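Notes for the second session, for those of you who missed it and those who were there but were (understandably) more interested in the cookies. Please read these before we meet again in January, and bring a pencil, a tape measure and something to kneel on.

## Session 2: Living with a Wooden Tabletop

We spent the first session on chairs, and I promised you that tables would be simpler. They are, mostly. A table doesn't get leaned back in, and it doesn't get dragged across the kitchen by one arm. But it is the piece of furniture that gets the most use with the least thought, and by the end of a few years the top will tell you just about everything that has happened on it, including a few things you'd prefer to forget.

### Reading the grain

Before you clean, sand or oil anything, spend a minute finding out which way the grain runs. Get down so your eyes are nearly level with the surface and look across it toward a window. Lamps overhead flatten everything out, and a top that looks perfect at noon can look quite sorry for itself at 4 p.m. with the sun coming in low. I had one student, years ago, who refinished the same table twice before she tried this, and she was not pleased with me for bringing it up so late in the course.

Run your hand along the lines and then across them. Along the grain you should feel very little. Across it, on an open-grained wood, you'll feel a faint ripple, like corduroy that has been washed too many times. Every wipe, every stroke of sandpaper and every coat of oil goes along those lines. If you remember one thing from this handout, please let it be that.

Pale woods are lovely to live with and they forgive crumbs and dust, but they do not forgive red wine, turmeric or a wet flowerpot. Dark woods are the other way around. I own one of each and complain about both.

### What stands on the table

Most of the trouble on a tabletop comes from the things we set down and then leave there. Metal stands, lamp bases, little racks and the like all put their weight on a small area, and a painted metal foot with a chip in it can leave a rust mark if the surface underneath gets damp. Lift things when you move them. I know it's tempting to give them a push, and I do it too when my hands are full, but a push is how you get those long fine scratches that show up only when company comes.
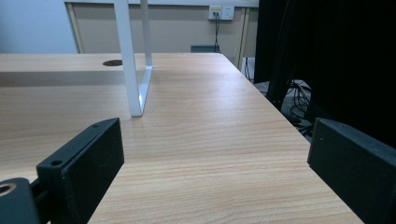 Should I put felt pads under a metal stand that sits on a wooden table?

Felt is a good choice on a table that stays dry, and you can get a sheet of it cheaply and cut pads to fit each foot. In a kitchen, or anywhere near a sink, use thin cork or a clear rubber bumper, as felt soaks up spills and holds them against the wood.

Whichever you choose, look at the pads every couple of months. Grit works its way into them, and a gritty pad is a tiny piece of sandpaper with a weight on top.

### Cleaning, the everyday kind

Wring your cloth out until you think it's dry enough, and then wring it once more. Plain water with a drop of dish soap will handle nearly everything. Wipe along the grain, follow with a dry cloth, and pay attention to the back edge, where the table meets the wall and where crumbs go to retire.

Géza Nyitrai, who taught this course before me and left me his very opinionated notebook, let an oiled top dry for 8 hours before he'd allow so much as a coffee cup back on it. I've cheated on that and regretted it. Leave it overnight and eat your breakfast standing up.

### Homework

1. Pick one table at home and find the direction of the grain by the window method.
2. Move everything off it and look for marks where things have been standing.
3. Draw the top on plain paper, with the marks in their places. A rough sketch is fine!
4. Wash half of it as described above, let it dry, and compare the two halves in low light.

Bring the sketch with you. We'll start next time with water rings, and then go on to drawers that stick.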